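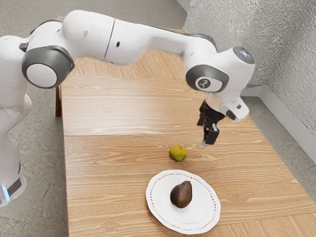

Refinishing a light table top: oil or hardwax?

tannin84
Finally sanding the kitchen table this weekend and I'm so excited I can hardly sit still! It's pale wood and I want to keep it that way. Has anyone tried Odden hardwax on something light?

Usgate_Kim
Yes! Love the stuff. Two thin coats, buff between them, and it still looks like bare wood (well, nearly). Mine has survived two kids and a lot of spaghetti.

planeshavings
Have to disagree with Kim. Odden went yellow on my maple by October. I'd go with Schmieder white oil, it goes on like a dream and you can patch a scratch without redoing the whole top.

Usgate_Kim
Did you stir it, though? All the flatting stuff sits at the bottom of the can.

planeshavings
Stirred it plenty. Still yellow.

tannin84
Ooh, now I'm torn. How long does the Schmieder take to cure?

planeshavings
Seven days before you put anything hot on it. Worth every one of them!

oldgrit
Test both on the underside first. And stop at 150 grit, any finer and the oil just sits there.

tannin84
Doing that tonight, will report back!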